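Collecting Demonstrations for Cloth Handling: Final Report of the Jorutis Student Project

Submitted by Rosalía Rivas
Robotics and Automation Program, second-year project

1. Purpose

The Jorutis project was set up to gather examples from which a learning system could be trained to pick up and move a piece of cloth. Cloth was chosen over rigid parts for the difficulty it presents: its shape changes each time it is touched, and a position recorded at the start of a motion is of little use by the end. The project did not include training the final policy. That work belongs to the Natlow group, which received our recordings in March.

2. Method

Each example was produced by teleoperation. An operator guided the arm by hand controller through one attempt at the task, and the software stored the camera images together with the joint positions and the gripper opening. One camera was fixed to a stand beside the table, and a second was mounted at the wrist. An attempt was limited to 60 seconds. If the operator had not finished by then, recording stopped and the attempt was labeled incomplete.

Three operators took part. Before recording, each completed a practice period that was not stored. Operators were asked to work at a natural pace and to avoid long pauses, as the learning system treats a pause as part of the motion to be copied. The starting position of the cloth was changed between attempts. Other objects were left on the work surface in some sessions so that the system would not come to depend on an empty background.

3. Results

The project produced 700 stored attempts. Incomplete attempts were kept in a separate folder and may be of use to a later group studying recovery from errors. A further 13 recordings were removed after review when the wrist images and the joint positions were found to be out of step. The fault was traced to the logging computer, which had been running a backup at the same time.

Labels were entered in Lorente, the annotation tool maintained by the department. Each attempt received a result, an operator code and a note on image quality. The third field was added midway through the project, and earlier attempts had to be reviewed again – a task that took longer than the original labeling.

4. Image quality at the wrist

The wrist camera gives the closest view of the contact between the fingers and the cloth, but it moves with the arm. During quick motions the images are blurred, and fold edges are difficult to locate. Glare from the work surface is a second concern. 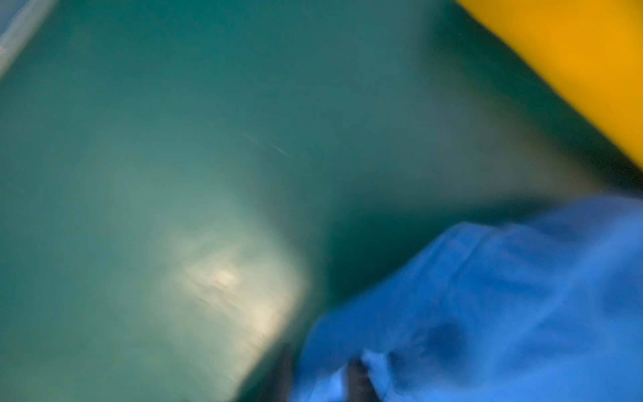 Figure 1. Wrist camera view with motion blur. The gripper fingers are at the bottom, beside the blue cloth; reflected light is visible on the surface at left.

We considered removing all blurred images and decided against it. The trained system will receive images of the same kind when the arm moves, and a data set made up only of sharp views would not prepare it for them. Blurred images were therefore kept and marked in the quality field. The Natlow group may filter on this field if its tests show a benefit.

5. Recommendations

A future project should fix the label fields before the first recording is made. It should also check time alignment at the start of every session, using the short test motion described in Appendix B. Diffuse lighting should be tried at the Drirley bench, where the present lamp hangs directly over the table. A shorter camera exposure would reduce blur but would require more light, and the two changes should be tested together.

The recordings, label files and operator instructions are stored on the program server under the project name. Requests for access should be sent to the program office.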